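Wodholm Plaid Surround Panels with Garkby Marble Floor Sheet
Reviewed by Naheed Bhutto

Print this page | E-mail this page

I did not set out to own plaid walls. I wanted plain white ones, and the plain white ones were on backorder until January, and the Villanueva store had a stack of the pastel plaid by the register at a price that suggested they had been there for a while. So I bought the plaid. I have now lived with it long enough to have opinions.

Wodholm sells these as "surround panels," a name that covers a lot of ground. You stand them up on a bench or table, join them at the corners, and you have a small room with no ceiling. People use them for crafts, for model work, for taking pictures of things they want to sell, and, according to the leaflet, for "display moments." I have yet to have a display moment. The set is $82. The Garkby floor sheet is sold separately for $21 and comes in beige marble, gray marble, and something called Driftwood that I'd ask you to look at in person before committing.

Assembly took me 60 minutes, of which a good part went to the corners. The panels slot into a channel strip, and the strip is very slightly narrower than the panel. The instructions tell you to "ease" the panel in. I eased. Then I leaned. Then I called Siamak Mohammadi from two doors down, who leaned on the other side, and it went in with a noise neither of us liked. It hasn't come out since, so I'll give Wodholm credit for that. If you're planning to fold the thing away every evening, plan again.

The pattern is the part everyone comments on. On the packaging it looks like a picnic. Up on the bench it's softer than that, and after a week I'd stopped seeing it, which for plaid is high praise. It does have one real problem. The squares need to meet at the corners, and the panels are cut with no thought given to that at all. Mine are off at the back left by half a check. Siamak can't see it. I can see it from the hallway.

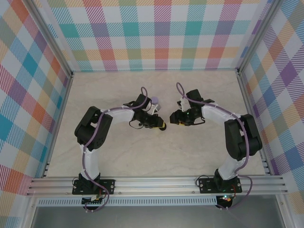
Pastel plaid on the walls, beige marble below, and a grooved aluminum rail along the near edge.

The floor sheet surprised me. I expected marble the way hotel lobby wallpaper is marble, and up close it is a bit like that, but the beige is calm and small things show up well on it. A screw dropped on my old green cutting mat was gone for good. On this I find it in a second or two. Anything with some color to it, lavender or yellow say, stands out even better. Pencil marks wipe off with a damp cloth. Ink doesn't, and I now have a permanent comma near the front that I've decided to call a vein.

It arrives rolled and it would like to stay rolled. Garkby says to leave it flat overnight under books. I gave it two nights under the heaviest ones I own, a set of tax guides I'd been wondering what to do with, and one corner still came up. Double-sided tape settled the matter. The tape isn't included. Neither is any way to cut the sheet to fit, and the Wodholm set and the Garkby sheet, though they're sold side by side with a little sign saying PERFECT TOGETHER, are not the same size. You'll be trimming a strip off the long side. Use a metal ruler and a new blade.

A word about the open front, which I think is the best thing in the design. There's no lip and no crossbar, so you can get your forearms in without knocking anything, and your work stays easy to reach. The cheaper Clalix surround, which I had before this, has a raised sill all the way across, and I caught my sleeve on it every day until I gave it to my sister. She catches her sleeve on it now.

Sturdiness is fair. The panels will take a bump from an elbow and spring back. They won't take a cat. Nothing should be hung from them, whatever the leaflet says about "light accessories," and I tested this with one small pair of scissors and a stick-on hook. The hook stayed on. The facing came away with it, a neat round patch the size of a quarter, and it's now on the outside wall where only the radiator can judge me.

Cleaning the walls is easy enough if you dust and leave it there. I tried a dab of dish soap on a smudge and the pink in that square went paler than its neighbors. The leaflet mentions this on the back, under the recycling symbols.

Would I buy it again? The floor, yes, tomorrow, and I'd get two so I'd have a spare without a comma on it. The panels I'd buy in white if white ever comes back, and I'd still swear at the corner strips. But they've stayed up, they keep things from rolling off the back of the bench, and on a gray morning the plaid is pretty cheerful company. I'm a little annoyed about that.

Panels: 3 out of 5
Floor sheet: 4 out of 5, minus the tape

Print this page | E-mail this page

Related reviews
Clalix Bench Surround with Sill
Garkby Cutting Mats, Large and Larger
Double-Sided Tape: What Holds and What Leaves a Mess
Wodholm Stacking Drawers, Second Try
Villanueva Clamp Lamp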